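Notebook, April, 14:20. Tile grout sealer, Protel batch 5

Mixed 700 g of base and let it stand 17 min before the first coat. Viscosity a little high; thinned once. Setareh Esfahani wants the Shokri additive left out until the water uptake numbers are in.

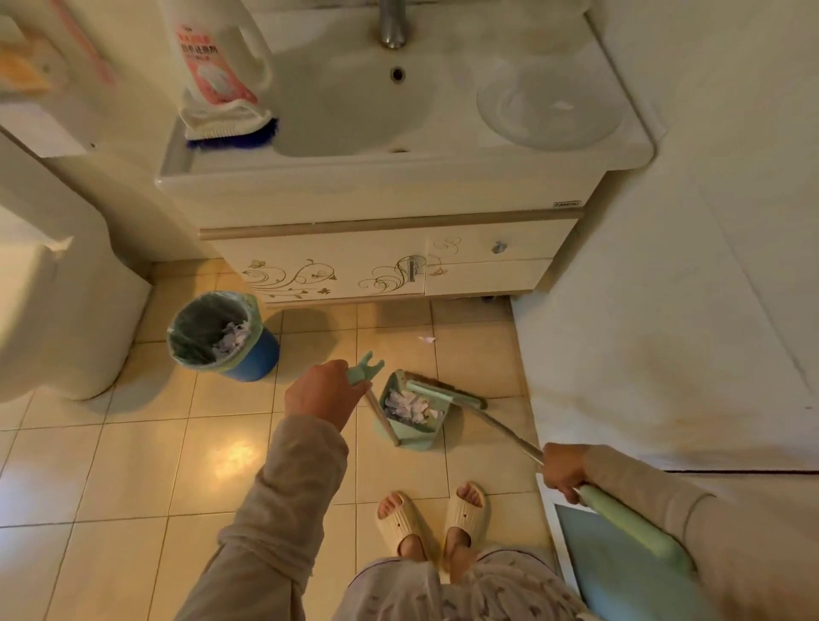 Uptake on the untreated coupons: 477 mg after soak. Coated set still in the tray, to be weighed at 16:00. Balance drifted twice, re-zeroed. G. Safavi has the Trelia control and will run it on the same grout. 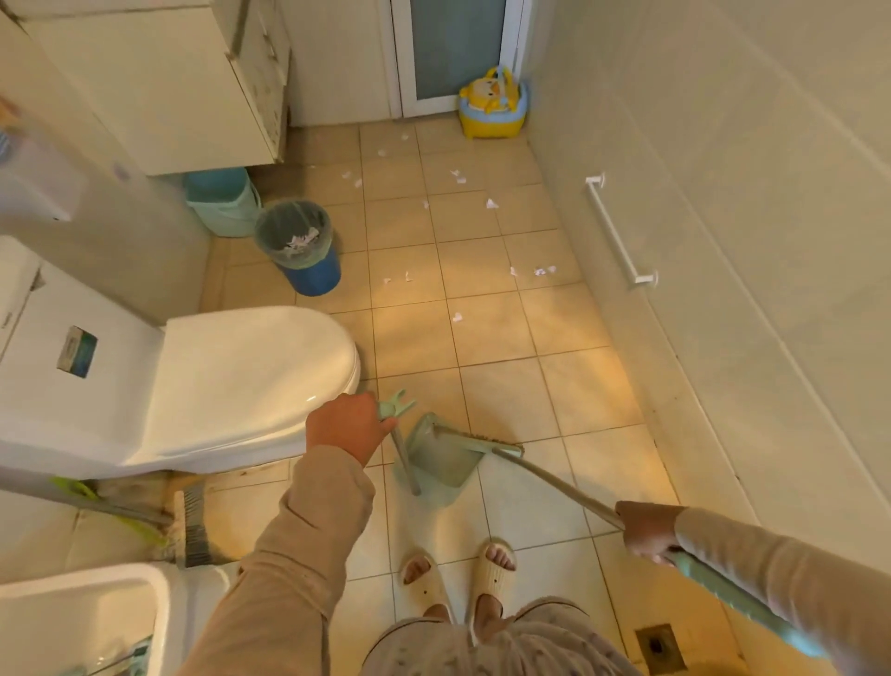 Beige floor tile at the toilet base, broom and dustpan in use.

To do: recut two coupons, edges chipped. Order more Potell tape.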